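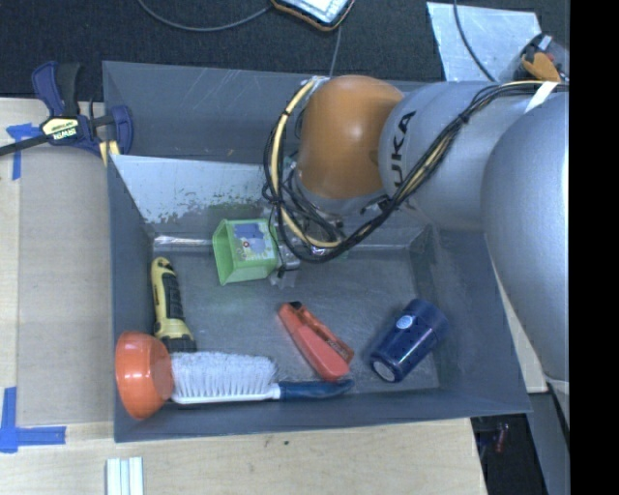
Issue 46, page 7

Why Does Bread Have Holes in It?

Hello again, bread eaters! Last issue I asked you to send me your kitchen questions, and in June a whole pile of them landed on my desk. The one I liked best came from a reader in Besangate who wanted to know who pokes all the holes in bread. What a great question! I love bread (I had toast twice today), so let's get into it.

The holes are bubbles. They were full of gas once, and the gas came from something alive called yeast.

Yeast is a fungus, so it's a cousin of the mushroom. Each bit of it is just one tiny cell, far too small to see without a microscope. The dry yeast you buy in a packet looks like little tan grains, and every grain is a huge crowd of cells that are more or less asleep. Give them warm water and they wake up hungry.

What do they eat? Sugar! Flour is mostly starch, and when flour gets wet, some of that starch breaks down into sugar. The yeast gobbles it up and lets out a gas called carbon dioxide. You breathe out the same gas, and it's the fizz in soda too.

Now, if you stirred yeast into a glass of sugar water, the gas would float up and pop. Dough is different. When you mix flour and water and squish it around – that's kneading – it makes a stretchy stuff called gluten. Think of bubble gum. The gluten stretches around the gas and holds it in, so the dough puffs up and up.

Then it goes in the oven. The heat makes the bubbles swell even more, and after a while the yeast dies and the dough around the bubbles gets firm. The gas drifts away but the holes stay put.

My friend Dennis Obura bakes at a shop in Gondholm, and he lets his dough rest overnight in the fridge. Cold yeast works slowly, and he says the bread tastes better for it. He made 70 loaves the morning I visited, and I ate most of one on the way home.

Want to see yeast at work? Ask a grown-up to help. Put a spoonful of yeast and a spoonful of sugar in a small empty bottle, pour in a little warm water (like bath water, not hot), and swirl it. Stretch a balloon over the top and go read a book for half an hour. Then come back and look at your balloon!

Try it again with cold water, or with no sugar, and write down what changes. I'd love to hear what you find out.

Next time: why do onions make us cry?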